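Can it do the washing-up yet?

Print this page | E-mail this page

September – by the newsletter editor

I get asked one question more than any other at the Clatotton repair evenings, usually by somebody holding a tea towel: when is a machine going to do all this for me? So I've been reading, and watching, and pestering people, and I have an answer of sorts. It's fruit.

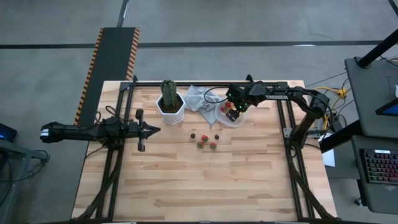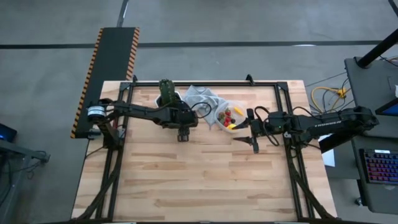
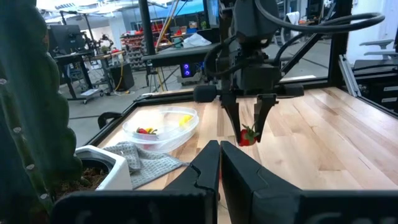
Two-armed tabletop work with strawberries, a clear bowl and a cactus in a pot. The pinched strawberry is in the last picture.

I know, I know. You were hoping for ironing. But picking up a strawberry is a much bigger deal than it sounds (and I say that as someone who was quite rude about it at first!). A tin of beans is always the same shape and doesn't mind being squeezed. A real strawberry is soft, slippery and lopsided, and no two in the punnet are alike, so a hand that can cope with a whole summer's worth of them could cope with an awful lot of what's in your fridge. And look at what's sharing the table. I don't let my own nephew near a cactus and a bowl at the same time.

Then there's the cloth. If you take one thing away from this item, let it be that cloth is horrible. A crumpled towel has no proper edges, it looks different every time it lands, and as soon as you pick up one corner the rest of it goes and does something else. I folded 42 napkins for the Nirlow supper last year with the radio on and didn't think about it once. I'd love to see a machine get through the same pile, but I wouldn't wait up for it.

Shops and workshops are further along, I'd say. The packing place out at Kalance has had an arm on its end line since spring, putting jars into boxes, and it gets through 200 boxes a shift quite happily. But the jars all arrive facing the same way, at the same height, on the same belt. Somebody still has to walk over when one tips on its side. I asked whether it could do the sandwich orders as well and got a very long look.

That's the bit I keep coming back to. At home nothing stays put – the bowl is where you left it last night, the spoon's under the post, the cat has been in. I had a go at writing down every single step in clearing our kitchen table after breakfast and gave up at 51, and I hadn't even got to the butter.

So, my honest verdict for everyone who's asked: lifting one thing and putting it in a bowl, yes, I'd believe that. Clearing a table you've set out nicely beforehand, getting there. Walking into my kitchen cold and sorting it out, no, not for a good while, and I'd want to see it manage 1,000 breakfasts before I trusted it with my gran's plates.

There's more on this at the Ellis hall next month, when we'll be showing a short film about gripping things and then having tea. Bring a mug, as we're short again. And if you've got a robot vacuum that has done something daft, do write in, I'm collecting them for the winter issue.

Last updated: September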